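Guvorix
Home > Office supplies > Paper fastening > Binder clips

Vetton Large Binder Clips, Coloured

Boxed. Sold singly or by the outer carton. In stock.

Vetton clips hold a thick stack of loose sheets without a staple hole or a crease. They are made from sprung steel with a painted finish, and each has two wire handles that fold flat against the paper or lift off altogether. We have sold the range since September of last year, and it has replaced the older Tekstead clips on our price list.

The large size is the one most offices reorder. It takes a bound report, a set of drawings folded to A4, or a term's worth of handouts. For anything under ten sheets you will be better off with the small size or an ordinary paper clip, as the large spring can mark thin stacks along the top edge.
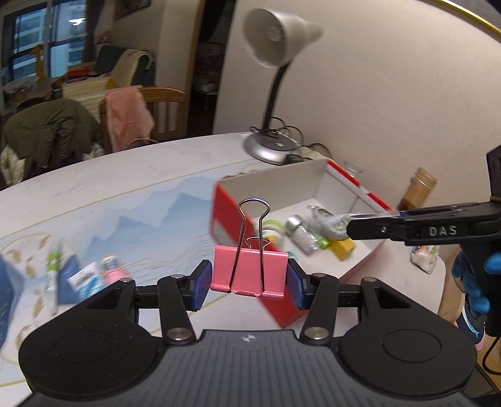 Large clip, pink, with wire handles.

Colours

Black, white, yellow, green, blue and pink. Cartons are packed in one colour only. Mixed boxes are available in the small and medium sizes but not in the large. If you file by colour, please order enough of each shade at one time, because there can be a slight difference between batches. The pink and the yellow show it most.

Fitting the clip

Square up the papers on a flat surface first. Press both handles together until the mouth opens, push the clip on as far as the paper will go, then let the handles out slowly. Do not let them snap. Fold each handle down against the sheets if the bundle is going into a drawer or an envelope.

To hang a bundle from a hook, leave one handle raised and fold the other flat. A wall hook or a picture pin will do. Very heavy bundles should be hung from two clips, one near each corner, or the top sheets will sag and tear.

Removing the handles

For papers that will stay bound for years, the handles can be taken off once the clip is on. Pinch the two legs of the wire together and slide them out of the rolled edge. Keep the handles in the box, as you will need them to open the clip again. Spare handles are not sold separately.

Other uses

Customers buy these for plenty of jobs besides paper. They keep a cable end from slipping behind a desk, close a bag of potting compost, hold a cloth to the edge of a trestle table, and keep a backing sheet in place while glue dries. For the last of these, put a strip of card under the jaws so that the edge does not leave a line in soft board.

They are not suitable for use outdoors over winter. The paint is tough enough for a drawer but the bare wire will rust if it stays damp.
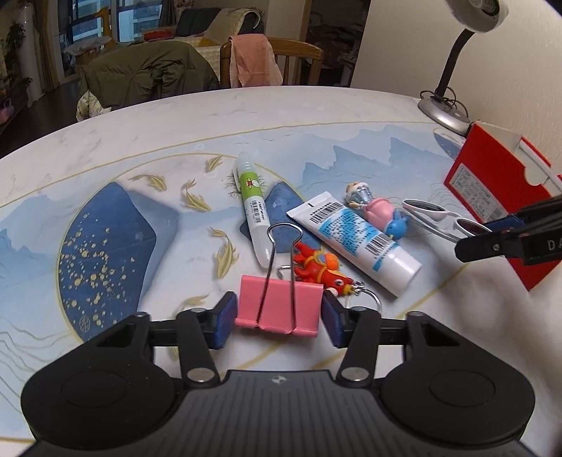
Care and storage

Wipe with a dry cloth. Glue and label residue can be taken off with a little white spirit on a rag, but test the inside of the clip first, as strong solvents may dull the colour. Store clips closed. A clip left wedged open on something too thick for it will lose its grip and should be thrown away with scrap metal.

Clips that have been sitting on the same bundle for a long time may stick slightly to glossy covers. Open the clip fully before pulling it off and the cover should come away clean.

Keep away from small children. The spring is stiff and will pinch fingers.

Packing and delivery

Each inner box is plain card with a tuck-in lid, and the outer carton holds 33 inner boxes. The inner boxes are sturdy enough to reuse in a stationery cupboard, and the lid can be folded back underneath if you want to keep the box open on a shelf. Orders placed before noon are sent out the same day. Allow 2 working days for the mainland and longer for the islands.

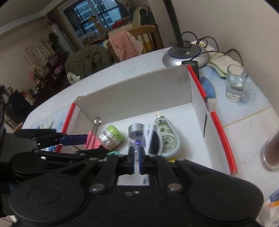
Part cartons can be returned if the inner boxes are unopened. We cannot take back opened boxes unless there is a fault. If a clip arrives with a chipped finish or a bent handle, tell us the colour and the batch letter printed on the base of the box and we will send a replacement. There is no need to post the faulty one back.

Related items

Vetton Small Binder Clips, mixed colours
Vetton Medium Binder Clips, mixed colours
Ueda Glue Stick, washable, single or box
Ueda Document Wallet, A4, card
Tekstead Treasury Tags, green cord

Ordering notes

Prices are shown without VAT until you reach the basket. Schools and account customers should sign in first so that the correct price band is used. The product code for each colour appears when you pick it from the list, and it is this code that should go on your purchase order, not the page title.

The old Tekstead large clips are sold out and will not be restocked. Standing orders for them have been moved to the Vetton clip in the same colour, with the price held until the order next comes up for renewal.

Page last updated 2020-11-30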